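Small counter tips, mostly learned the slow way

Got 80 inches of usable counter in this kitchen and most of it was gone by December. Mail, jars, a blender I use twice a year. So these are the things that stuck. No order.

Leave one board out. One. The rest go on edge in the cupboard beside the oven, between two tension rods. The board that stays out marks the work spot and people stop putting keys there. Mostly.

Back row only for the stuff you grab daily. Salt tub, oil, spoons. Push it right up to the tile and leave the front clear. If something in the row hasn't moved in two weeks it goes in the pantry, no arguing.

Bamboo boards — hot water, bit of soap, rinse, dry, stand it up. Never soak it. Never the dishwasher, mine split down the middle at the old place on Stoltham. Oil it when it starts looking chalky. I use the Dudek board oil, plain mineral oil works too. Wipe on, leave overnight, wipe off the extra. Get into the groove with a folded paper towel, thats where the gunk sits. 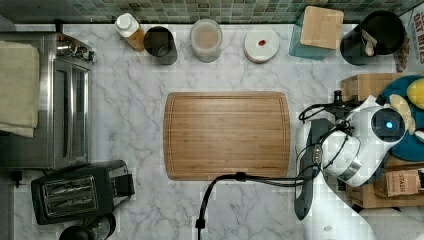 Groove side up for meat, tomatoes, melon. Flat side for bread and herbs, so much easier to scrape off into a pan. Board slides around? Damp dishcloth underneath, wrung out hard.

Toasters. Unplug, let it cool, then empty the crumb tray over the sink. Do it every other week, more if you have bagel people. The toaster oven tray too, same trip. And take towels off the top before you switch it on!! I know. I still forget. Put a hook inside the cupboard door and the towel has somewhere to go.

Open snack bags go stale fast next to anything that heats up. Move them down the far end, clip them, or tip into a tub with a tight lid.

Marble-look counters — skip the vinegar unless you know for sure its not real stone. Dish soap and a soft cloth does nearly everything. For the tile behind, old toothbrush and baking soda paste, ten minutes, rinse. Tarkisetti grout brush is nice if you want to spend money.

Utensil crock: wash the inside. Go look in yours. Crumbs, a rubber band, somthing sticky. Dry it upside down before the spoons go back in.

Next page is drawers and the spice problem.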